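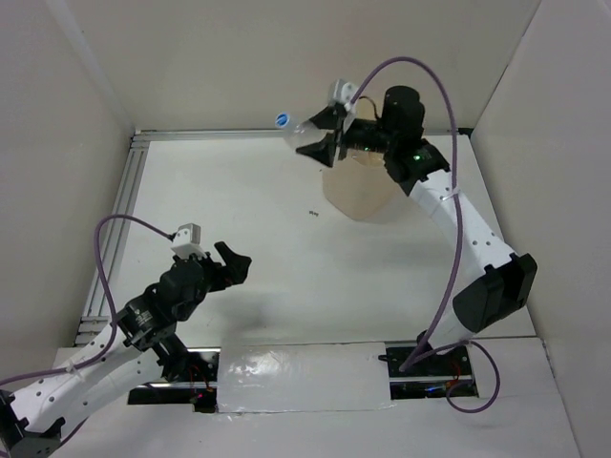
Career earnings of a long snapper

Jul 6, 2019

I added it up last night, which was a mistake, and my lifetime income from football comes to 62 dollars. That's four seasons of semi-pro ball in Rosidport, and the word "semi" is carrying a lot of weight. The money came in one envelope after we won a game in Brundon and the gate was split among whoever was still standing in the parking lot. I was still standing in the parking lot because I couldn't find my keys.

Against that you have to set the dues, the helmet, the second helmet, gas, tape, the dentist, and a pair of cleats I bought in a size I wish I were. I haven't added that side up and I'm not going to.

Anyway, tryouts for the fall team are coming up in a couple of weeks and I've had three people ask if I'm going back, two of whom sounded worried that I might. So I've been thinking about how I got here, by which I mean how I ended up as a man of 41 whose only athletic skill is throwing a ball backward between his own legs.

I started out as a tight end. Everyone who is too slow to be a receiver and too light to be a tackle starts out as a tight end. In high school I caught 9 passes over two years, and I can describe all of them, and have, at weddings. The best one was a seam route against Honkanen that went for a touchdown and got called back for holding. The holding was by me, on a different guy, before I ran the route. I still think it was a bad call.

College was not interested. A coach at one small school did send me a letter, with my name spelled right and everything, inviting me to a camp that cost more than our car. My father read it twice and asked if they'd take the car.

Then there were about fifteen years where I did nothing at all, and I'd recommend those to anyone. My knees were great. I had Saturdays.

What got me back in was Martti Kettunen. We worked in the same building and he played guard for the Rosidport team, and one lunchtime he asked if I could snap. I said yes. I had snapped maybe four times in my life, in practice, when our regular guy had mono. But Martti is the size of a garden shed and asks questions in a way that makes you want to say yes, and by the following week I was on a field behind the middle school being handed a bag of balls.

The thing about long snapping is that it's very simple to explain. You bend over, look at a person upside down, and fire the ball to him fifteen yards back on punts, or about half that on field goals. He catches it. Meanwhile someone large runs into the top of your head. If it goes well, the announcer says the punter's name. If it goes badly, he says yours, and in our league the announcer was also the guy selling the hot dogs, so he'd bring it up again later.

My first season I was bad. I know everybody says that about their first season so they can get to the part where they improved. I sailed one over the punter's head against Midus that rolled all the way out the back of the end zone, through an open gate, and down the little hill to the tennis courts. Safety. Two points and a delay while a nice couple threw it back. Our punter was Salim Waweru, a former soccer player with beautiful manners, and when he came off he told me it had been a very tight spiral. It had been, too.

So that winter I snapped in the garage. I hung an old comforter from the rafters, marked a square on it with duct tape, and did a hundred or so a night until my wife asked, reasonably, whether there was any job on the team that could be practiced quietly. My goal was 1,000 good ones before spring. I kept a tally on the wall by the water heater. I think I got there, but in February the tally got painted over when we did the trim, and I had to go on memory, and my memory is on my side.

Second season I was fine. Third season I was good, if I can say so, and since this is my own blog I can. We went the whole year without a bad snap. We also lost all but two games, so I got plenty of work in. A team that can't make a first down is paradise for a long snapper. There was one afternoon in Brundon when it was 96 degrees and we punted so many times that Salim started waving to the crowd on his way out, and by the third quarter they were waving back. I drank everything on our bench and then some of what was on theirs.

I learned a few things that year that I've never found a use for anywhere else. Wet balls fly low. If you've got fat hands you want the ball laces down and a little left. Defensive tackles will talk to you the entire time you're bent over, and what they say is mostly about your pants. One guy on the Honkanen team used to ask me real questions, like whether I'd refinanced, and I botched a snap once because I was thinking about the answer. (I had not refinanced. I did the next spring. He was right about it.)

Last season was the one where it stopped being funny for stretches. I did something to my neck in the opener and then kept doing it. Martti moved away for work, and the fellow who replaced him at guard was a very polite 22-year-old who called me sir, and who once helped me up and kept a hand on my elbow for a good ten yards like he was seeing me across a street. The night before games I'd be lying on the kitchen floor with a bag of peas behind my head and the cat on my chest, telling my wife it was mostly stretching.

And we made the playoffs! After all that. First round, at Midus, same field, same gate, which somebody had left open again. We were down two late and Salim lined up for a field goal of thirty-some yards and I put the ball exactly where it was supposed to go, laces out, the best one I ever threw, the garage comforter would have wept. He hit it clean and it went a yard wide. He came over and apologized to me. I told him it had been a very tight spiral and he didn't laugh for about a minute, and then he couldn't stop, and the two of us had to go and stand behind the bus.

I'd say that was a decent place to leave it. My wife says so too, and so does the woman who looks at my neck.

But Salim texted on Thursday night, well, the night of the fireworks anyway, and he says they've got no snapper. They had one, a kid, and he's taken a job two states over. Tryouts are at the middle school at eight in the morning, bring your own water, dues are up again. He said there's no pressure. He said they could always have one of the linebackers do it, and then he sent me a video of one of the linebackers doing it.

I've watched it eleven times. The kid's feet are all wrong. I went out to the garage this morning to look for the lawn chairs and the comforter was right there on the shelf, and I'm only mentioning that it still has the tape on it. If anyone local has a line on a used helmet, extra large, I'm asking for a friend. Email's on the side of the page.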